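Kelletti gripper gets its blue finger

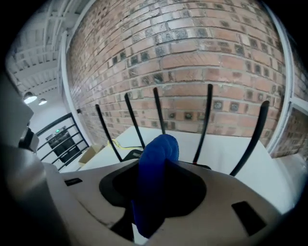

Hưng Ông
Workshop member and newsletter editor

We've got a finger on it at last! The gripper Jaxon Beaulieu and I have been building since December now has its soft blue cover, and I can't stop poking it – it feels like a posh sofa. The grey housing has picked up a few scuffs along the way, but I rather like them. Next up is the wiring, then a proper go at picking up eggs (we've got 10 set aside, so wish us luck). Jaxon is after 2 more pairs of hands for the soldering. Come and find us by the brick wall on 26th January.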